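Sombrillas de jardín: que duren muchos veranos

¡Una buena sombrilla cambia una terraza entera! Y cuidarla cuesta poquísimo, de verdad: un rato en octubre y otro en primavera.

LIMPIAR LA TELA
Cepíllala en seco primero y luego frota con agua tibia y jabón neutro (yo pongo 50 ml en un cubo). Aclara con la manguera y déjala abierta hasta que seque del todo. Las telas azul marino quedan preciosas, pero enseñan enseguida el polvo y el polen, así que repasa también las costuras. 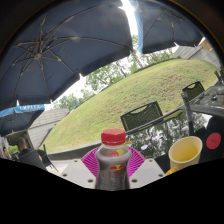

REVISAR LAS VARILLAS
Ábrela despacio y mira cada varilla desde abajo. ¿Chirría? Una gota de silicona en las articulaciones ¡y como la seda!

GUARDARLA
Siempre con funda, de pie y en un sitio ventilado.

Encarnación Tejada, 11/11/2020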